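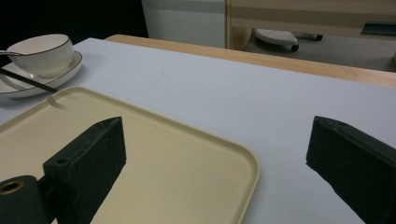
Garkero add-on, version 3: changes to vehicles and world saves

Category: Mods & Add-ons
Last updated: June

Version 3 of the Garkero vehicle add-on is available to server owners and single-player users. It replaces the old fuel system. Each vehicle now stores fuel as a value on the vehicle itself, up to a limit of 80 units, and no longer reads it from the driver's inventory. Fuel left in an inventory slot stays there as a normal item and can be loaded by hand.

Worlds saved under version 2 will open, but parked vehicles load with an empty tank. Make a copy of the world folder before the first start. Once a world has been saved in the new format, the older version cannot read it.

The Condar glider now checks for a free landing area before it lets the player out. The check covers 8 blocks in each direction and ignores grass, snow layers and carpets. Water still counts as blocked.

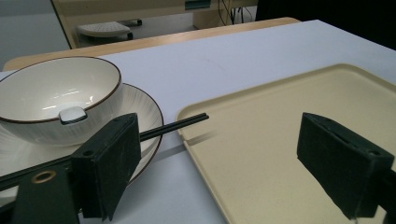

Paint colors are stored by name in the new format. Texture packs that refer to colors by number need a small edit to the vehicle file — the old and new entries are listed in the text file inside the download. The Zupan pack has been updated by its author. The Clunon pack has not, and its vehicles will show in plain gray until it is.

Two faults remain open. Passengers in the rear seat sometimes see the vehicle one block lower than its true position, and the horn sound does not follow the volume slider. Špela Golob is handling both. Reports should include the game version, the list of active packs and the last part of the log file. Reports without a log will be closed.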